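The Last Bus out of Girkmont

March, and the rain coming sideways. Miroslava Štěpánek ran the last block with her shoes in one hand and the envelope in the other. Stupid shoes. Stupid envelope, too, but she wasn't letting go of that.

The 8 o'clock to Dridano was still at the stop. Lights on, door shut. She hit the glass with her heel.

The driver looked at her feet. Opened up.

"Two minutes," he said. "Then I go."

"I'm on. Go now."

"Two minutes," he said again, and unfolded a paper.

She sat in the back. Wet coat, wet everything. One other passenger, a man by the window with a cardboard box on his knees, tied with kitchen string. He moved his bag off the seat though she hadn't asked for the seat. Itsuki Hirose. She knew him right away and he, thank God, didn't know her. Or pretended. He used to fix radios on Andus Street, back when her father was still taking things in to be fixed.

The envelope was from her father. From his lawyer, really – old Bartoš, who smelled of cough drops and had cried more than she did. Inside was a key. No letter. She had shaken the thing upside down in his office like a kid with a cereal box. Key, that was it. Number 244 stamped on the head.

"It's a locker," Bartoš had said. "At the depot in Dridano. They close it out tonight, I'm afraid. I only just found the file."

Only just. Three months he'd had it.

The bus pulled out. Finally. Past the tire place, past the school, past the bakery with its chairs up on the tables. She counted nothing, thought nothing. Tried to. Her father at the sink. Her father setting the table for both of them long after she'd moved out, and telling her about it on the phone like it was funny. One plate for me, one for you, and yours stays so clean!

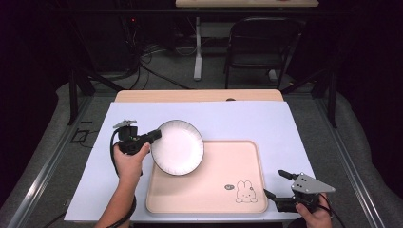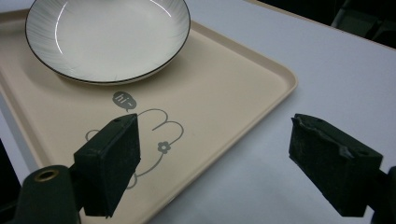

She hadn't laughed. She'd said she had to go, there was someone at the door. There wasn't anyone at the door.

"You're Pavel's girl," said the man with the box.

So he did know.

"Yes."

"He was a terrible customer." He said it kindly. "Always came back. I fix the thing, he comes back, it's still humming, Itsuki. It's not humming. Sit down and listen. So we sit and listen. One hour, two. Not humming."

"That sounds like him."

"I think he liked to sit."

She looked out at the dark. Her own face in the window, hair stuck flat. The envelope had gone soft in her hand and she put it inside her coat, against her shirt.

The bus stopped for a train. A long one. Freight, car after car after car, and the driver turned his page. She got up and stood by the front door, as if that would help.

"What time does the depot close?"

"Nine," he said. "Sometimes before, if Karel's wife is cooking."

"Is she cooking?"

He shrugged. The train kept comming. Then it didn't, and the arm went up, and they rolled over the tracks with a bang that sent the cardboard box off Hirose's knees and onto the floor. She was the one who caught it. Nearly. It was heavier than it looked and something inside gave one clear note, like a spoon on a glass.

"Is it broken?"

"It was broken before," he said.

Dridano. Ten to nine. She went down the steps before the door was all the way open, barefoot, across the wet lot. A man in a cap was pulling down the shutter.

"Wait! Karel! Please wait."

He stopped because of the name, probably. Shutter at his waist. She held up the key.

"244," she said. "It's my father's. It'll take a second."

He looked back toward where the lit windows of his own house must be. Sighed. Held the shutter and she ducked under.

Green lockers, rows of them. The numbers went the wrong way and she had to turn around. Bottom row. She knelt on the concrete, the key stuck, she took it out, breathed on it, tried agian. It turned.

A radio. Small, brown, a strip of tape across the top in his handwriting. Still humming.

She carried it out under her coat. The bus was there with its lights on, the driver reading, and Hirose standing on the bottom step with his hand already out.

"Give it here," he said. "Sit down. We'll listen."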